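Araya table-clearing arm
Wekex Workplace, Dudville

Home > Equipment > Break rooms and canteens > Araya

Araya clears tables. It picks up the napkins, wrappers, cups and half-finished snacks that pile up in a staff kitchen between the morning rush and home time, and it does it while people get on with their day. We've been building it for two years and we're still delighted every time it gets hold of something floppy!

Paper is the hard part, by the way. A cup keeps its shape when you squeeze it (mostly), but a used napkin can be flat, balled up or stuck to a plate, so the gripper pinches from above and closes slowly. Crisp bags get the same gentle treatment.
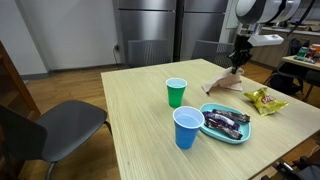

The first long trial began in August at our own Dudville office, where the kitchen rota had been a sore point for as long as anyone could remember. Magdolna Borbély runs the kitchen there and was frank about her doubts. "I thought I'd spend my day rescuing it," she told us. "Now I do the ordering properly, and I've started cooking a hot lunch again. I still wipe down myself. It's no good at wiping."

She's right, it isn't. Araya lifts and sorts, and a person still does the cloth work, the fridge and the dishwasher. What changes is the order of the day: less walking round after other people's rubbish, more time for the jobs that need a cook's head. Staff choose what counts as rubbish and what stays put, using the Olov panel by the door. Unopened food is left alone unless you tell it otherwise.

Details
Reach: 285 cm with the long rail, table height adjustable
Warm-up: 15 seconds
Training for kitchen staff: 2 half-day visits, on site
Trial period: 30 days, return carriage paid
Power: ordinary wall socket

Spare finger pads come in the box. Please change them when the grip starts to slip, and wash them by hand, as the dishwasher makes them go hard.

Page updated 20 Dec 2020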